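29 Shares 5 Comments

4. Workshop build and socket task

4.1 Setting

The cell was put together in the Bañez shared workshop, on a bench also used for bike repair and small electronics. We wanted a task that a person with a screwdriver and some patience can do at home, and that a low-cost arm finds hard. Placing a desktop processor in its socket met both conditions. The part is small and flat, it has only one correct orientation, and it has to be let go without being dragged across the contacts.

The arm is a secondhand Kuvent with a parallel gripper and a small camera at the wrist. We replaced the factory finger pads, which were smooth and let the processor rotate when it was held by opposite edges. The controller runs Ovex on an ordinary laptop. A second laptop keeps the logs and has no part in control. The arm's base plate is bolted through the bench top after an early version, held with clamps, crept during long sessions.

4.2 Procedure

The chassis is laid on its side with the cover off, and a person takes out the cooler. The load plate is then opened by hand. We did try to have the arm work the levers, but the force needed was close to the limit of the wrist joint and we dropped that part of the task in February.

The operator first brings the gripper over the socket with the fingers nearly closed and trims the position by eye from the wrist view. This pose is saved as the reference for the session.

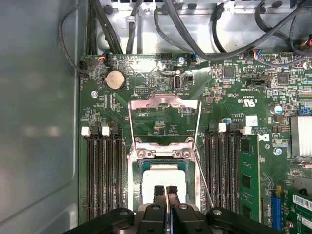 Figure 2(a). Gripper fingers over the lower part of the processor socket, load plate open.

From the reference pose the arm backs off, and the approach is split into a coarse move and a fine one. The coarse move stops short of the socket and is run at normal speed. The fine move is run slowly, and the operator may stop it at any point with a foot switch. Most of the colour correction we had planned for the camera was left out in the end. Glare from bare metal mattered far more than colour, and moving the bench lamp did more good than anything we changed in software.

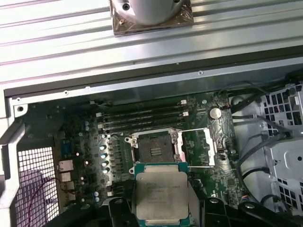 Figure 2(b). Processor held between the fingers near the empty socket. Part of the cooler rests on the ribbed panel at top.

Grip height needed more care than we expected. If the fingers hold the processor too low, their tips meet the socket surround before the part is down. If they hold it too high, the edges slip as the fingers open. Antonina Yatsenko cut a simple height gauge from scrap acrylic, and we set the fingers against it at the start of each session. A Jonard hand driver was used for all the chassis screws.

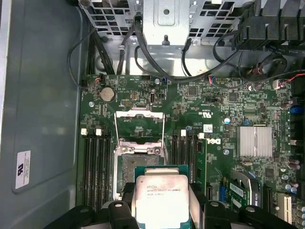 We ran 40 trials and counted a trial as a success when the processor lay flat in the socket on release, with no touch from the operator. By that measure 29 succeeded. In 2 trials the foot switch was pressed too early, and we have left these in as failures. The others were split between rotation in the grip and release from too great a height. The seated part was checked by a person each time before the load plate was closed.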